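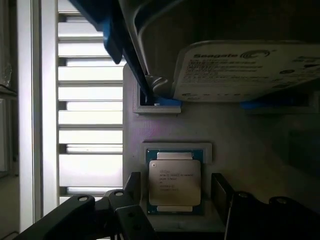

An Intel Xeon processor, one of the component types accepted at the Kovness center.

Visit Report: Kovness Equipment Recovery Center

Prepared for the Office of Purchasing and Surplus Property, Jevness College

In April, staff of the Office of Purchasing and Surplus Property visited the equipment recovery center at Kovness, operated by Sokine. The visit was arranged in advance of the college's decision on how to dispose of computing equipment from the two older campus buildings. Jericho Dizon, surplus property manager, led the group. Pentti Eskola of Sokine received us at the front office at 9 a.m. and remained with us until early afternoon.

Background

The college now sends retired computers to a general hauler under an agreement that ends with the current budget year. Equipment is collected twice a year, and the college receives a single weight ticket for each load. The internal audit of last fall found that this record does not allow a department to confirm what became of a particular machine. The audit also noted that storage drives were removed by hand on campus and kept in a locked room in the basement of Ó Gríofa Hall, where many remain.

Receiving and records

The Kovness site stands on the east side of the freight road, with three loading docks and a fenced yard. Loads are weighed on arrival and entered under the name of the sending institution. Each pallet then receives its own number, which follows the contents through the building. Mr. Eskola showed us the intake desk and explained that a customer may ask for records by pallet or by item. Item records cost more and add time, although he did not recommend them for keyboards, cables, and similar goods.

The center requires that pallets be wrapped and no more than 60 inches high. Our current practice of using open bins would have to change. Mr. Dizon asked whether mixed pallets are accepted. They are, at a higher handling rate, and the college would do better to sort by type before pickup.

Storage drives

Much of the discussion concerned data. Drives are held in a caged area with a separate sign-in sheet, and visitors do not enter it. Customers may choose between erasure and shredding. Erased drives may be resold, and a share of the sale price is credited to the sender. Shredded drives earn only scrap value. A certificate listing serial numbers is issued in either case, normally within 18 business days of receipt.

The group's view is that drives from the registrar, the health clinic, and human resources should be shredded. Drives from teaching labs could reasonably be erased and sold, subject to the opinion of the information security office.

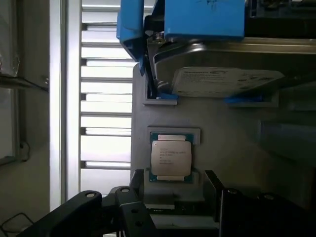 Processor and 3.5-inch hard disk drive. The two are priced and recorded separately.

Resale and pricing

Server parts hold their value better than desktop computers. Mr. Eskola advised against removing memory or processors on campus before pickup, as bent pins and missing covers lower the price, and the labor is seldom recovered. He gave us the center's current price sheet, which is attached to the office copy of this report. Prices are revised monthly and are not guaranteed until the load has been received.

We estimate that the two buildings hold some 2,000 items for disposal, counting monitors. Monitors carry a fee – the only large category that does – and this should be kept in mind when comparing the proposal with our present agreement.

Site conditions

The work floor was orderly and well lit, with marked walkways. Hearing protection was provided near the shredder. Parking for visitors is limited, and college trucks would need to enter by the north gate. The staff lunchroom was made available to us for the closing discussion.

Recommendations

The group recommends that the college request a written proposal from Sokine covering a term of 5 years, with pickup each quarter and item records for all storage drives. The drives now held in Ó Gríofa Hall should form the first load. Departments should be asked to update their equipment lists before the end of the term, and the facilities office should confirm that a pallet wrapper can be kept at the main dock.

Questions about this report may be sent to Mr. Dizon at the surplus property office.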